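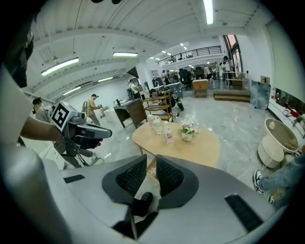
Hand-held grippers, with the floor and a table beyond.

Mon 9 May
By the Flatley Utilities Letter staff

The leak survey engineer for the Fallar water district begins with the night reading. Between two and four in the morning demand falls to almost nothing, and whatever still passes the zone meter is either a customer running something unusual or water going into the ground.

"You take the minimum night flow and subtract what you can explain," the engineer says. "The remainder is your leakage estimate. People want it to be more complicated than that."

The zone under discussion, Mandach, has 574 service connections, most of them on cast iron main. Last October its night flow rose over a period of eight days and stayed up. Pressure at the far hydrant did not move enough to register, so the control room had no alarm.

"A burst shows itself. A joint that weeps will run for years. The volume lost is flow times time, and time is the larger term." 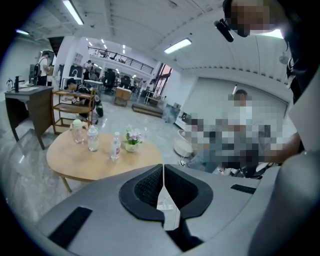 The crew worked by step testing, closing valves one after another through the night and watching the zone meter after each closure. A drop larger than the expected demand for that segment marks it for closer work. The method is old and depends on valves that close fully, which in Mandach they often did not. Two had to be replaced before the test could be repeated.

The suspect segment came down to 2181 feet of main. Correlating sensors were then attached at pairs of fittings. These compare the arrival time of leak noise at each end, and the position follows from the speed of sound in the pipe.

"That speed is where the errors come in," the engineer says. "If someone put in a plastic repair section thirty years ago and left it off the map, your wave slows down and you dig in the wrong place. We dug in the wrong place."
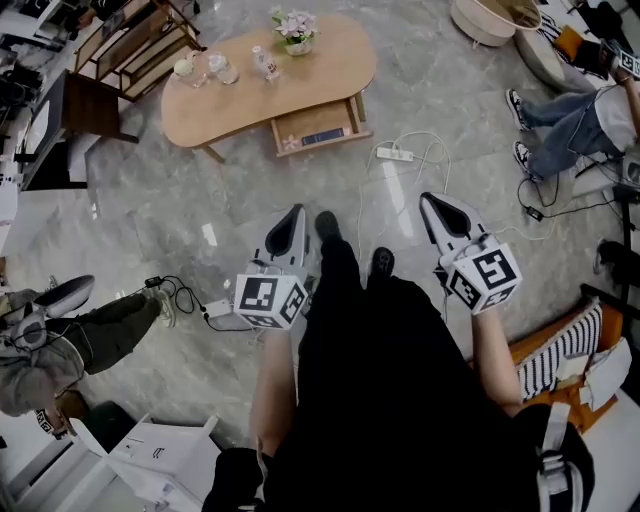

The first excavation found a dry trench and a length of unrecorded PVC. With the corrected figure the second hole was 159 feet to the east, over a lead joint that had lost part of its caulking. Repair took one shift.

The district now enters pipe material at every excavation, whether or not a leak is found. The engineer would also like smaller zones - the Chong meter design allows it - but each new boundary creates dead ends, and dead ends need flushing.

"I would rather flush than dig. The budget office has its own view."

Night flow in Mandach is back to its earlier level.

Comments (3)

pipefitter_ret: Lead joints will weep again a few yards down. Seen it plenty.

Mandach resident: Is this why our street was torn up twice?

dlw: Was the correlator run at more than one frequency band? Would have liked more on that.

Contact the Letter | Copyright Flatley Utilities Letter | Back to top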